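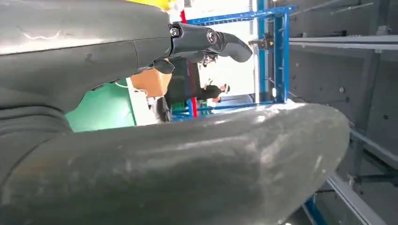 Residents' Forum > Markavthorpe Branch Library > Proposed change to evening hours

ReadingRoomDesk
17 February 2019
Members are advised that the library proposes to close at 7 p.m. on weeknights, beginning in May. Written comments may be posted in this thread. Holds and returns at the Lenthorpe branch will not be affected.

craddock_lane
I wish to record an objection. Many cardholders work until 6 and cannot reach the building before 6:30. The notice gives no attendance figures for the final hour.

ReadingRoomDesk
The door log shows 307 visits after 7 p.m. during the last quarter. The full table is available at the front desk upon request.

Wiroj Khunthong
I support the proposal, provided that the hours saved are moved to Saturday mornings. Families in my building have asked for this repeatedly.

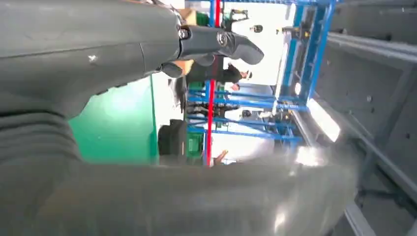
Dark gray housing with a small white scuff mark.

craddock_lane
With respect to the previous member, Saturday hours do not help those who study for evening classes. A later closing on 2 nights per week would be a fair compromise.

Wiroj Khunthong
I could accept that arrangement if Saturday opening is also approved.

ReadingRoomDesk
Both suggestions have been entered in the record. This thread will remain open for comments.

Recent topics
Book drop repairs at Lenthorpe
Study room booking limit
Large print requests
Parking on Craddock Lane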